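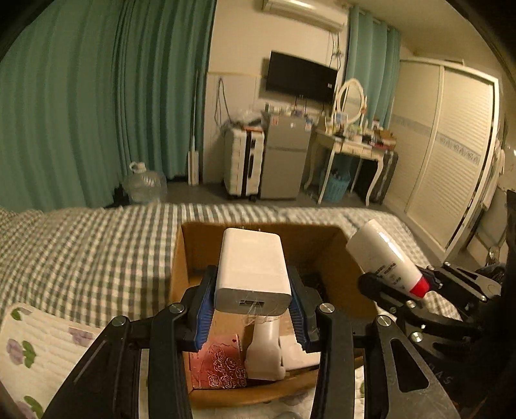
It should have happened years ago, one Fellness resident told council during public comments, adding that a drawer full of old chargers is no good to anyone and the nearest depot is a long drive without a car.

Council voted later in the same meeting to add small electronics to the town's household recycling program. The change takes effect on September 15, 2024, and covers chargers, cables, phones, tablets, cameras, hair dryers, electric razors and most other things with a plug or a battery that can be carried in one hand.

Until now, residents have had to take these items to the Stusgate transfer station, which is closed on holidays and charges a gate fee for vehicles from outside the district. The fee will stay in place for larger loads. Small electronics brought in by Fellness households will no longer be charged, as long as the driver can show a utility bill or a tax notice.

The town will also set up three drop-off points of its own. One will be in the front entrance of the library, one beside the customer service desk at the town office, and one at the arena, where the bin will sit inside the main doors during the skating season and move to the snack bar side over the summer. All of the bins are lockable steel cabinets with a chute at the top. The chute is too small for a laptop, and laptops should be handed in at the town office counter.

Staff surveyed households in July and received 331 completed forms. The most common complaint was distance to the transfer station, followed by confusion over which items could go in the blue box. Several people wrote that they had been putting old phones in the garbage. A staff report said loose batteries had caused two small fires in collection trucks since the spring. Both were put out by the drivers and there were no injuries.

Pylypenko, the hauler that already holds the town's blue box contract, will empty the cabinets and take the contents to its sorting yard outside Stusgate. The contract extension runs for three years. Council had also looked at a curbside pickup for electronics, but the report said the trucks would need a separate compartment and the cost could not be met from the current waste budget. That option will come back to council before the contract ends.
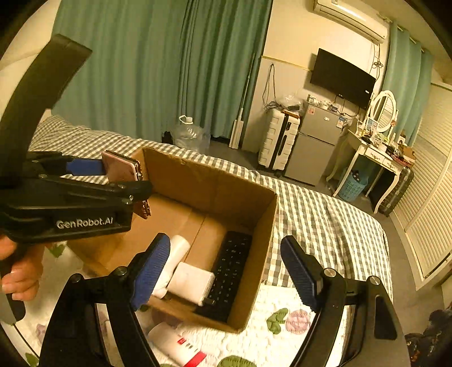

Do residents need to erase a phone before dropping it off? The town says they should, and recommends signing out of all accounts, removing the SIM and any memory card, and then running the factory reset in the settings menu.

A phone that no longer turns on can be handed over at the town office counter, where it will go into a sealed bag for shredding. Staff will not be able to copy photos or contacts for anyone, and nothing can be returned once it has gone through the chute. The library will run a drop-in session on backing up and resetting devices, with dates to be posted on its events board.

Items do not need to be in their original packaging. Cardboard should be flattened and put in the blue box as usual, and plastic film, twist ties and foam should be kept out of the cabinets. Cables can be coiled and held with an elastic band. Batteries that come out easily should be removed, with a strip of tape over the ends, and placed in the smaller tube fixed to the side of each cabinet.

Some things are still not accepted. Smoke alarms, fluorescent tubes, microwaves, vacuum cleaners and anything swollen, leaking or burnt must go to the transfer station. So must paint, solvents, garden sprays and other household chemicals, along with any bottle or can that still has product in it. Empty plastic bottles belong in the blue box with the cap on – a rule that has not changed, although the report noted it is often missed.
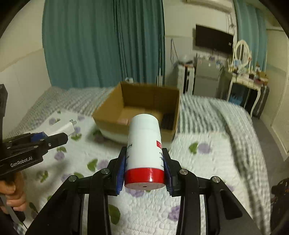
Sorting guide and app

A new sorting guide will be mailed with the fall tax notice. It replaces the fridge sheet sent out with the last collection calendar, which listed chargers and cables as garbage and should be thrown out.

The same information will be in Cidum, the collection reminder app the town has used since it moved to alternating garbage weeks. Residents can type in the name of an item to find out where it goes. Those without a smartphone can call the town office during business hours or ask for a large-print copy of the guide at the library.

Apartment buildings are not part of the first phase. Building managers can apply for a cabinet in their own lobby, and the town will look at those requests in the new year. In the meantime, tenants can use any of the public drop-off points.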